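Hila to Enter Service From Novville With Revised Deck Plan

NOVVILLE, July 30, 2026 – Jalali Cruises has confirmed the final passenger layout of Hila, a coastal cruise ship with berths for 1,000 guests. The ship will sail from Novville on seven-night itineraries starting in April, with calls at Corkimach on every departure.

The main change from the preliminary plan is on Deck 9. The forward lounge has been moved aft, and the space it occupied is now an open observation terrace with wind screens on both sides. The pool remains midships and is fitted with a retractable roof.
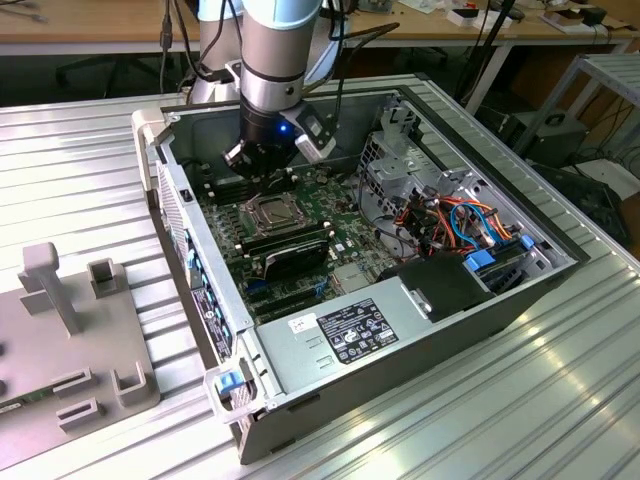
Mervin Tremblay said the aft position gives the lounge a shorter route to the main galley and keeps evening music away from the forward cabins.

Hila has 19 suites, all on Deck 8, and 20 cabins with step-free access, spread across three decks. Interior cabins have the same bathroom module as balcony cabins. Dining is split between one main restaurant with open seating and four smaller venues, two of which carry a cover charge. The children's area is next to the sports court and has its own outdoor section.

Boarding at Novville will be by assigned time slot. Luggage tags and slots are issued together once online check-in is complete – late changes can be made at the terminal desk. 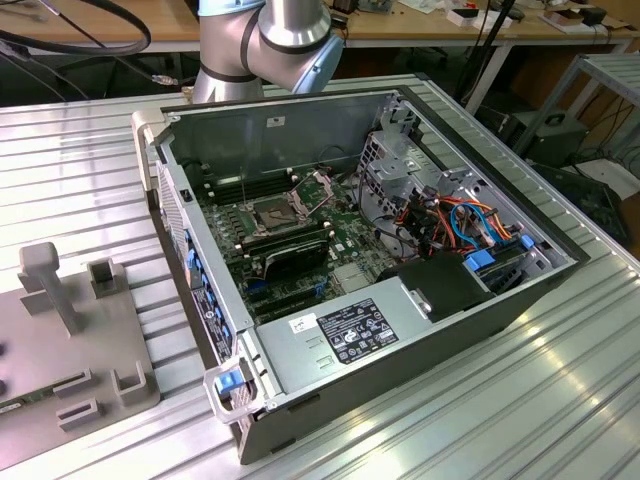
Tremblay added that guests who miss their slot will still be boarded, but after those holding a current one.

Fares and deck plans are available from Jalali Cruises and appointed travel agents. Shore excursions at Corkimach are booked separately.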